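# The Draltix Husar wants to be the last e-reader you buy

July 21, 2024

I've had the Husar in my coat pocket since May and I'm still finding reasons to pull it out on the bus. 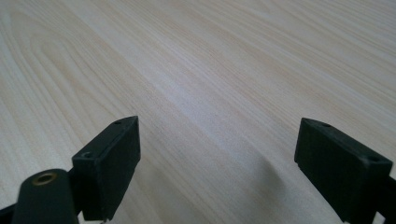 ## Small, light and very easy to like

Draltix has only made e-readers for four years, and its first two were a bit plain. The Husar is a real jump. It weighs 243 grams with the cover on, the page buttons click nicely under either thumb, and pages turn fast enough that I stopped noticing them (my old reader blinked at me like a tired owl). I got through a fat Victorian novel and most of a second one before it asked for a charge, and that was 17 days in!

The best bit is the back. Four ordinary screws hold it on, and the battery lifts out with a pull tab. Anca Vasiliu, who led the design, told me her team threw away three versions of that tab before they found one that didn't snap. "I wanted my mother to be able to do it," she says. I managed it at the kitchen sink with a cheap screwdriver.

## Tarkeo, the software

Menus run on Tarkeo, the company's own system, and it's lovely and quiet. You get your books, a search box and a dictionary. Library loans work, though you have to sign in again each time one runs out, and I'd like that fixed. Notes can be sent to a computer as plain text, with page numbers, which pleased me more than it probably should.

## And the Dullach?

The larger model, the Dullach, adds a pen and is due in the autumn. I had a short go with an early one and the writing felt great, a little scratchy, like pencil on decent paper. The palm rejection still needs work. I've asked to borrow one for longer as soon as they're ready.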